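Tooling update: Killska gets a new sync check

The April release of Killska, our recording and replay tool for hand-held grippers, went out to all sites on Friday. Most of the changes are in how it lines up the three streams it takes in: left gripper, right gripper and head camera.

Until now the tool trusted the clock on each device and corrected for drift once, when a session was closed. That was fine for short takes. On longer ones the two grippers slid apart, and the planner downstream would see the left hand close on a fold of cloth before the right hand had reached it. Domnica Surdu traced most of the bad bedding episodes in the Vusemance set to this, after first spending a good while looking for a fault in the pose estimator.

The new version checks drift every 30 seconds and writes the correction into the log as it goes. If the gap between any two streams passes 4 milliseconds, the take is flagged. It is still saved, and the reviewer decides whether to keep it.

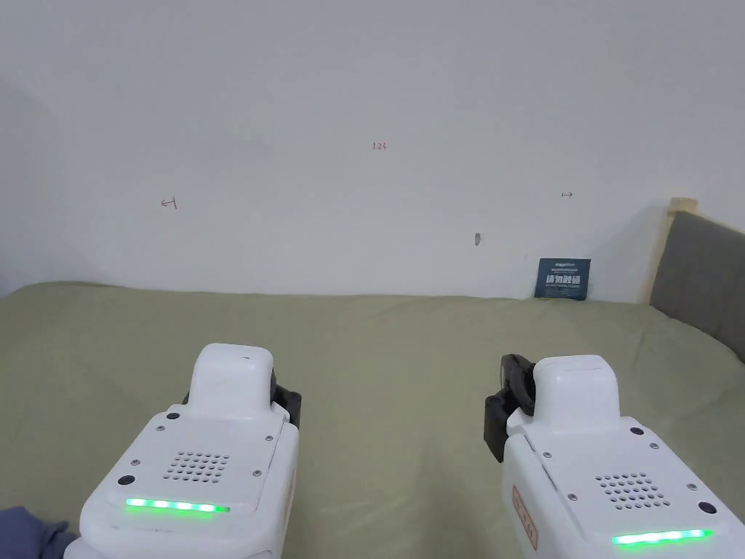
Two-handed capture at a bed, seen from the head camera. Photo: Domnica Surdu / Killska team

Bedding remains the hardest of our home tasks for the perception side. A plain sheet against a plain wall gives the tracker few features to hold on to, and the wrinkles that do give it something change as soon as a gripper touches them. Killska now scores each frame for usable features before it goes to Adomaitis, our pose estimator. Low-scoring frames are passed along with a wider error estimate. In the old version they were simply dropped, and the estimator had to guess across the gap.

We ran both versions over the same 3340 recorded takes. The new one recovered a usable path for both hands in many takes that had been marked as lost, mainly sheets and towels. It made little difference on kitchen takes – those have plenty of edges and corners already.

There are two known problems. Replay can stall if a take is opened while its log is still being written, so wait for the status to read "closed." And the Braro plug-in still expects the old log format. A converter is included in the tools folder and should be run once per session. A proper fix for Braro is planned for the next release.

Takes recorded with version 5 or later can be reprocessed in place. Anything older has to be exported first. Please send flagged takes that look fine to you to Domnica, with the take number in the subject line, as she is still adjusting the threshold.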